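Visit report: Plakedum integration hall, Skakstead

Purpose of the visit was to support next year's equipment budget. We went to Skakstead in September to see how Plakedum plans and prices a small manipulation cell before anything is ordered. Our host was Lukian Prokopenko, who runs task planning there and signs off on the purchase lists.

The tour began with desk clearing, a task Plakedum uses when comparing grippers. The task is worked through by hand first, and the equipment list is drawn up afterward.
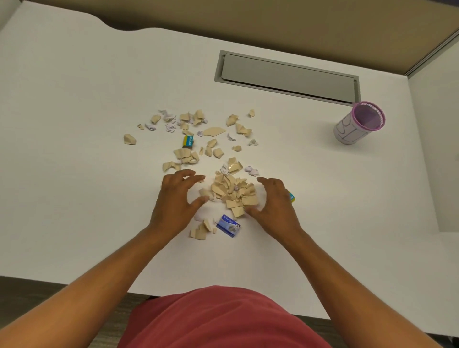
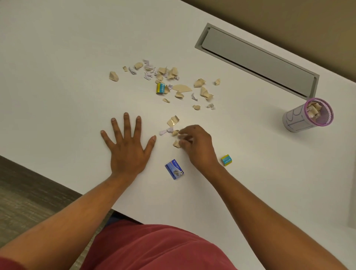 Desk clearing: scraps and small boxes on a white desk, worked by hand.

Prokopenko's group splits the task into three motions: sweep, pinch and place. Each motion gets its own line in the budget. Sweeping needs reach and a compliant edge but very little precision. Pinching small, light, irregular pieces is where the money goes. A parallel gripper with standard pads is adequate for cartons and fails often on crumpled material, so the team prices fingertip sets as a consumable. Their planning figure is one set per 3000 picks. We had carried no consumables at all in our draft.

The second stop was the cell itself. Two arms share one table, with a fixed overhead camera and a controller cabinet against the wall. Plakedum considered a single arm and rejected it on cycle time, since one arm cannot hold a container while it fills it. The second arm added 40 percent to the hardware cost. Installation and guarding were nearly unchanged.

Two suppliers had quoted for the cell. Berner offered the lower purchase price but charges separately for software updates after the first year. Skoryk quoted higher with updates and one service visit a year included. Over the planned service life the totals came out close, and Plakedum chose Skoryk on lead time. Prokopenko advised asking for spare cable sets in the original order — bought later, they ship from a different warehouse and take more than 30 days.

Floor space was the other point we had underestimated. The cell footprint on the drawing excludes the cabinet door swing and the access aisle. Plakedum had to move a workbench after delivery. Power was straightforward, compressed air was not: the nearest drop was on the far side of the hall and the pipe run came out of the contingency.

Changes to our own draft after the visit:

Add a consumables line for fingertips and pads.
Request quotes for one arm and for two, same table.
Ask both suppliers for update pricing in writing.
Measure the room with the cabinet door open.
Get a price for the air line before the order is placed.

Prokopenko has agreed to send the blank version of their cost sheet. The Berner quote we already hold should be reissued with the update fees shown.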